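Small-town price surveys: what 2,604 shelf tags can tell us
Notes for Sun 5 January, evening session

Slide 1. Say hello, thank Hervé Rey for the room and the slot. Get going fast, people will have just eaten.

I love grocery prices. I'll say that up front so you know what you're in for. When the big inflation number comes out each month, it's an average over a huge country, and most of us don't shop in an average town. I wanted to know what was happening in Cleron, where I do.

Slide 2. The basket. We wrote down prices in the same seven stores from spring through December, same items, same sizes. Eggs, rice, dish soap, diapers, the boring stuff. By the end we had 2,604 prices in one spreadsheet (pause here, let them look at the spreadsheet, it's beautiful).

Slide 3. Sizes! This is my favorite part. The coffee price barely moved all year, and I nearly wrote it down as flat. Then Prasetyo Sitompul asked me what the bag weighed. It had gone down to 300 grams. So the price per cup went up while the tag on the shelf stayed put. The national statisticians adjust for this kind of thing too, and once you've tried it by hand you get a lot of respect for them.

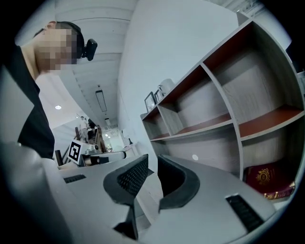

Head-mounted camera and hand-held gripper.

Slide 4. Chin against Cleron. Two towns, one highway between them, and very different years. Chin has two supermarkets facing each other and their prices chase each other up and down. Cleron's prices move less often, and when they move they jump. Show the two lines one at a time. Ask the room which one they'd prefer to live with, I really want to hear this.

Slide 5. Wages. Go slowly. A price going up 4 percent feels one way if your pay went up 5 and another way if it went up 1. We don't have local pay data, so say that plainly and move on. If someone asks about rent, same answer: not in the basket, wish it were.

Slide 6. What I'd do differently. Write down the weight from day one. Mark sale prices in their own column (I spent most of December fixing this). Go at the same time of the month, every month.

Slide 7. Try it yourself. You need a notebook, one store and ten items. Do it for a year and then read the inflation report again, it's so much more fun! Spreadsheet template is on the handout, back page.

Questions. Repeat each one into the mic. Skip slide 5 if we're running over.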